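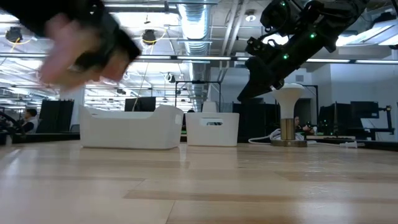 Setting up the table lamp and the two bins

Sun 6 July
By Sakda Saithong
2 comments | 65 shares

This section of the Platel desk guide explains how to place the lamp and how to use the two storage bins that share the table with it. Start on a clear part of the tabletop, with the plug not yet in the wall. The lamp stands on a flat round base, with a brass-colored stem and a white shade with a rounded top, and the white cord is still lying across the table with its plug free. Please keep it like this until step 5.

1. Wipe the tabletop with a dry cloth, in the direction of the wood planks.

2. Put the lamp on the table. Hold it by the stem, not by the shade.

3. Open the loops of the cord by hand and lead it to the back of the table. Do not pull on the plug.

4. Place the long, low bin toward the back and the smaller, upright bin next to it. Turn the small bin so that the handle cutout is facing you.

5. Check that no bin is standing on the cord – then connect the plug to the outlet.

Note: Use the long bin for pens, rulers and other long things. The small bin is better for items you carry away often, for example chargers or note cards.

Caution: Leave a space of 65 mm or more between the shade and any bin. Do not put paper or cloth over the shade.

Caution: If the cord is damaged, stop using the lamp and write to the Suwannarat service desk. Do not repair it with tape.

For cleaning, disconnect the plug first. The bins can be washed with mild soap and must be dry before you put them back on the wood.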